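4.2 Régler l'effacement du tableau dans Garnimon

1. Ouvrez la tâche « Effacer » et chargez le profil Boslow.
2. Fixez la fréquence de commande à 200 Hz.
3. Cochez « Suivi de surface » : le planificateur recalcule alors l'orientation de l'outil, et c'est un vrai plaisir à régler !

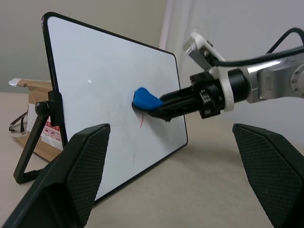
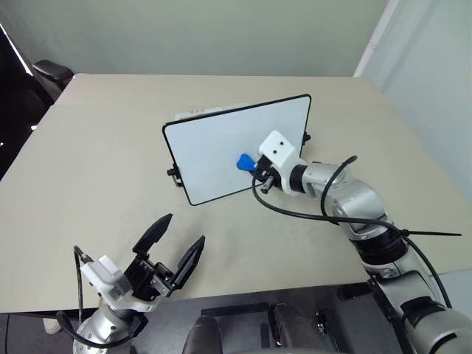 4. Limitez la vitesse à 60 mm/s pour le premier essai.

Attention : gardez l'arrêt d'urgence à portée de main.

Note : le journal conserve les 600 derniers points, tous rejouables !

12 partages · 3 commentaires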